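Superhelden-Filmreihe in der richtigen Reihenfolge schauen: So plant ihr euren Marathon

14. August 2022

Wer einmal mit Freunden vor dem Fernseher saß und nach der Hälfte des dritten Films merkte, dass eigentlich noch zwei andere dazwischengehört hätten, der weiß, wovon ich rede. Bei uns endete das mit einer halben Stunde Erklärungen, kalter Pizza und einem Gast, der sich lieber um den Abwasch kümmerte. Seitdem plane ich unsere Filmreihen ordentlich vor, und weil mich inzwischen ständig jemand nach meiner Liste fragt, schreibe ich euch hier einmal ganz in Ruhe auf, wie ich das mache.

Schritt 1: Kinostart oder Handlung?

Es gibt 2 gängige Wege. Entweder ihr schaut die Filme so, wie sie ins Kino kamen, oder ihr sortiert sie nach der Zeit, in der sie spielen. Für Neulinge empfehle ich immer den Kinostart! Die Szenen nach dem Abspann bauen darauf auf, und manche Überraschung ist sonst einfach futsch. Die zeitliche Reihenfolge hebt ihr euch für die zweite Runde auf — dann macht sie richtig Spaß.

Schritt 2: Eine Liste anlegen

Ich nehme dafür eine ganz schlichte Tabelle mit Titel, Laufzeit und Anbieter. Wer lieber am Handy tippt, kann die App Kulard ausprobieren, da lassen sich Listen auch mit mehreren Leuten teilen. Auf meiner stehen mittlerweile 53 Einträge, Serien und Kurzfilme mitgerechnet, und ja, ich habe beim Eintragen mehr als einmal den Überblick verloren. Fangt also ruhig kleiner an.

Schritt 3: Laufzeiten zusammenrechnen

Das wird gern vergessen. Für unser Wochenende im September habe ich sechs Filme ausgesucht und bin auf fast 790 Minuten gekommen, ohne eine einzige Pause. Verteilt so etwas unbedingt auf zwei Tage, drei Filme pro Tag sind gut zu schaffen. Nach jedem Film plane ich eine halbe Stunde ein, nach dem zweiten eine ganze, damit in Ruhe gegessen werden kann.

Schritt 4: Prüfen, wo alles läuft

Schaut ein paar Tage vorher nach, ob die Titel noch verfügbar sind. Rechte wandern, und was im Frühjahr noch im Abo steckte, kostet im Sommer vielleicht extra. Ich leihe fehlende Filme meistens bei Drokden oder hole mir die Scheibe gebraucht (im Laden Yakubu bei uns um die Ecke stehen ganze Kisten davon, man muss nur wühlen wollen). Testet die Scheiben vorher kurz an, gerade die gebrauchten.

Schritt 5: Serien einbauen oder weglassen

Hier scheiden sich die Geister. Ich lasse die Serien beim Marathon weg und schaue sie danach in kleinen Häppchen. Wenn eine Folge für den nächsten Film wirklich wichtig ist, erzähle ich sie in drei Sätzen nach — das reicht völlig, und es gibt immer jemanden, der mich dabei begeistert verbessert.

Druckt die fertige Liste am besten aus und hängt sie neben den Fernseher. Abgehakt wird mit dem dicken Stift, und wer einschläft, muss den Film allein nachholen.

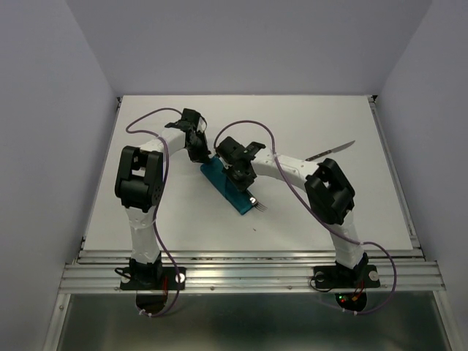

Zwei Roboterarme und ein blauer Block auf einer weißen Tischplatte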